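Sadolex Household Chores Cell - Walk-round Inspection and Readiness Checklist, with Comments

Task under review: plate handling, basket to rack
Inspector: Slavica Golob
Period: June
Sheet: 2 of 5 (sheet 1 is the electrical one and has fewer opinions in it)

Marks used: OK, ADVISORY, FAIL, N/A. Comments are mine. Please don't tidy them up before they go to Fletard, as happened last time, when "I would not let it near my mother's china" became "further improvement anticipated".

SECTION A - BEFORE POWER

A1. Previous sheet read and outstanding items closed.
ADVISORY. Read, yes. Closed, three out of four. The fourth was "decide who owns the stop procedure" and everyone has been very polite about it.

A2. Emergency stop tested from the operator's chair and from the door.
OK. Stops from both. The restart sequence takes longer than washing up a plate by hand, but I'm told speed is not being assessed this month.

A3. Arm joints, covers and fixings checked by hand with power off.
OK. No play at any joint. One cover screw nipped up.

A4. Cables at the wrist have slack through the full range of movement.
ADVISORY. There is enough slack. There is, if anything, generous slack. Cable loops and a dish rack with upright pegs are natural friends and I would like them introduced as seldom as possible. Check again after any change of gripper.

A5. Gripper matches the one named in the job file.
FAIL, then OK. The file said two-finger and the arm had the three-finger on it. File corrected. Nothing stops the arm starting with the wrong hand, so this depends on a person reading a line of text first thing in the morning. I have asked Drundier for an interlock. In the meantime there is me.

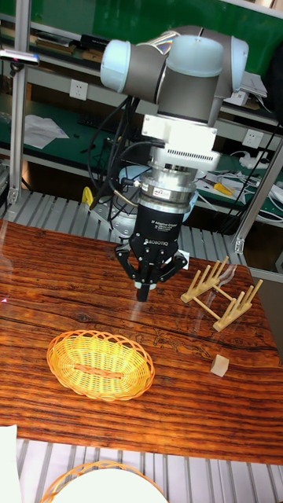
A6. Force limit set and written down.
OK. Set to the value agreed with Papadopoulos and initialled. A plate will give up before the limit is reached if it is caught on its edge, so please don't read this tick as a promise to crockery.

SECTION B - WORKSPACE

B1. Table secure, no rocking.
OK. Leaned on all corners. The varnish is very handsome and shines like a dance floor, see B2.

B2. Surface does not upset the vision system.
ADVISORY. Glossy tops throw reflections, and the software has in the past tried to pick one up. A matt cloth was suggested. The reply was that real kitchens have shiny surfaces. True, but real kitchens also have toddlers and I notice we haven't put one of those in.

B3. Items for the task in their starting places.
OK. Baskets, rack, plate, wooden cube. The rack has no marked position and should have one. A strip of tape would do it.

B4. Rack stable when nudged.
ADVISORY. It slides before it tips, which I prefer, though a rack on the move is a rack the arm no longer knows about. Non-slip feet, please. They cost next to nothing and Fletard can find next to nothing.

B5. Floor around the cell clear for walking.
OK. Grating checked for lifted edges. Soft shoes only; I dropped a pen cap through a slot and consider it gone.

B6. Shelving behind the cell tidy and out of reach of the arm.
ADVISORY. Out of reach, yes. Tidy, no. The cables on the right-hand side want untangling and labelling, and hand tools should go back in the drawer. If we are asking whether machines can do housework, we might look at how the people are getting on.

SECTION C - UNDER POWER

C1. Arm moves to the basket at reduced speed without touching the rim.
OK on the runs I watched. It comes down slowly and with great ceremony, like a bishop testing bathwater.

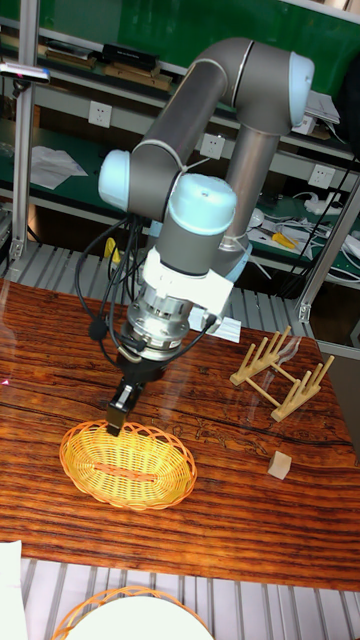
Item C1: two-finger gripper lowered to the yellow basket, rack and cube standing on the table.

C2. Gripper closes without pinching the weave.
ADVISORY. Caught a strand once. The basket came up with it, hung there for a moment and was put down again, and the log recorded a successful grasp. Strictly speaking it was. Software to tell the difference between a basket and what's in it.

C3. Plate lifted by the edge and held through a full move.
OK at reduced speed. Not tried at working speed, on my instruction.

C4. Plate placed between pegs.
FAIL. Goes in well when the rack is square to the arm. Turn the rack a little, as any normal person would when reaching past it for the kettle, and the plate lands on top of the pegs and leans. The arm then lets go with complete confidence. Release must wait until the plate is seated. This one is a stop item for unattended running.

C5. Small objects left alone unless asked for.
OK. The cube was ignored throughout. I was rather hoping for at least one attempt.

C6. Person entering the cell brings the arm to rest.
OK. Tested by walking in with a mug of tea, at 103 per cent of my usual confidence. Stopped promptly.

C7. Logging.
OK. Limit raised to 300 entries so the morning isn't overwritten by the afternoon.

SECTION D - IS IT READY FOR A KITCHEN?

This section was added at the request of Papadopoulos, who want a plain answer.

D1. Can it do the chore with someone watching?
Yes, mostly. The someone could have done it in the time, and put the kettle on.

D2. Can it do the chore with nobody in the room?
No. See C4, then C2, then A5.

D3. Would it cope with a wet plate, a greasy plate, or a bowl with a spoon stuck in it?
Not tested. Drundier describe this as "phase two". My sink has been in phase two for years.

D4. Is it safe to carry on with supervised trials?
Yes, with the actions below done first.

ACTIONS

Gripper check to be added to start-up screen - Drundier
Mark rack position, fit non-slip feet - Fletard
Hold release until plate seated (C4) - Sadolex software
Basket pick logged wrongly (C2) - Sadolex software
Shelves sorted - whoever left them
Stop procedure owner named - still open, see A1

Result: PASS for supervised use at reduced speed. FAIL for unattended use.

Signed: S. Golob
Copy to be kept by the cell door, on the hook, where the last one should have been.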